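4.2 Audience responses to the observational cut

The observational cut of Gulent ran 90 minutes and was shown without narration to 100 viewers in April. Most followed the family storyline easily – fewer could place the court hearing in time.

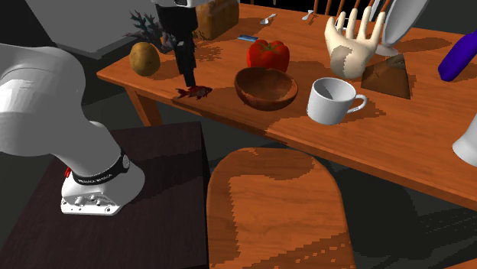

Figure 3. Simulated tabletop with a single robot arm.

Rosine Royer objected that the hearing was never meant to be dated, and that a caption would have favoured one side of the dispute. We kept her ordering for the second screening and added 21 seconds of street footage before it.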